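Zelturano发布手把手示教与远程操控一体化套件，首批在Lenosbridge试用

发布时间：4月
来源：Zelturano新闻中心

Zelturano今日宣布，面向中小型生产与实验场所的机械臂示教套件Liker正式开放订购。该套件把两种常见的示教方式放进同一套流程：操作人员可以直接握住机械臂，带着它把动作走一遍；也可以坐在另一张桌前，用一台小型主控臂远程操控，由工作臂同步跟随。两种方式录得的数据格式一致，可以混合使用。

Liker由Zelturano与工程服务公司Ait Brahim共同开发。Zelturano负责主控臂、腕部相机和录制软件，Ait Brahim负责现场安装、安全评估和操作人员培训。双方的合作始于去年，最初针对的是小批量包装和实验室器皿整理一类的工作。这类工作品种多、批量小，换一次产品就要重新编程，许多单位因此一直靠人工完成。

首批试用在Lenosbridge的一处共享工场进行，共有4家单位参加，内容包括取放小型容器、合盖、把零件插入托盘以及整理台面物品。试用期间共录制有效示教353段，其中大部分通过远程操控完成，其余由操作人员手把手带动机械臂完成。所有录制均由参加单位自己的员工操作，他们此前没有机器人编程经验。

在试用流程中，每段示教都从同一个准备姿态开始：夹爪张开，停在台面上方，腕部相机开始记录。操作人员踩下脚踏开关后，软件同时保存各关节的角度、夹爪开合程度和相机画面。动作做完再踩一次，录制结束，机械臂慢速返回准备姿态。如果中途碰倒物品或抓取失败，操作人员可以当场作废这一段，也可以加上标记后保留，供以后训练纠错动作时使用。
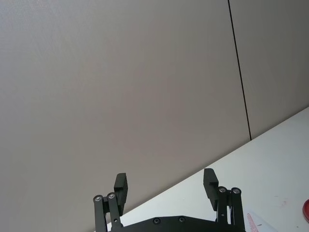 腕部相机的安装位置在开发中调整过多次。早期版本的相机离夹爪太近，手指靠拢时会挡住被抓物品；后来把支架抬高并略向后移，两根手指和前方的工作区域都能留在视野内。相机支架现在为固定角度，安装后用随附的定位块校准一次即可。Ait Brahim的安装人员建议，更换手指垫之后重新校准。

远程操控方面，主控臂与工作臂采用相同的关节排列，比例缩小，操作人员不必学习按键组合。主控臂的手柄带有扳机，扣动的幅度对应夹爪的开合幅度。工作臂遇到较大阻力时，手柄会变重，提醒操作人员停下来检查。软件另设速度上限，默认值较低，熟练后可由管理员调高。

手把手示教适合接触较多的动作，例如沿边缘擦拭或把零件压到位。此时机械臂切换到轻载模式，由控制器抵消自重，操作人员用一只手就能带动。这种方式的缺点是手和前臂容易进入画面，影响训练效果。Liker的处理办法是先记录轨迹，再由机械臂在无人扶持的情况下自动重走一遍，训练只采用重走时的画面。重走前需要把物品放回原位，软件会在屏幕上叠加显示第一遍开始时的画面，方便对位。

根据试用情况，单项取放任务一般需要约40段示教才能开始训练，物品形状差异大或摆放位置变化多的任务需要更多。Zelturano建议用户在录制时有意变换物品的位置和朝向，并在不同时段录制，让数据包含不同的光线条件。训练可在本地工作站上进行，数据不必上传。需要远程支持的用户可以自行选择开放哪些录制片段。

试用也暴露出一些问题。反光的金属件和透明容器仍然较难抓准，需要补录更多示教。远程操控时，初学者常常判断不准夹爪与台面的距离，下降过快。新版软件为此增加了接近台面时自动减速的功能，并在操控画面旁显示夹爪高度。两家公司表示，针对透明容器的改进仍在进行，完成后以软件更新的形式提供。

Liker标准套件包括一台主控臂、一组腕部相机及支架、脚踏开关、校准定位块和录制软件授权，工作臂可单独选购，也可接入用户已有的兼容型号。首批供货100套，按订单先后发货。购买套件的用户可参加Ait Brahim在Lenosbridge开设的操作课程，内容涵盖设备安装、示教录制、数据筛选和日常维护。课程分上午和下午两个时段，上午讲解安全要求与设备结构，下午上机练习。

兼容型号清单、安装尺寸图和课程安排可向Zelturano销售部门索取。已参加试用的单位可保留现有设备，并免费升级到正式版软件，此前录制的示教数据可以直接导入。

关于Zelturano
Zelturano从事机械臂示教设备与录制软件的研发和销售，产品用于包装、装配、实验室及教学场所。

关于Ait Brahim
Ait Brahim提供自动化设备的安装、安全评估和人员培训服务，在Lenosbridge设有培训场地。

媒体联络：Zelturano新闻中心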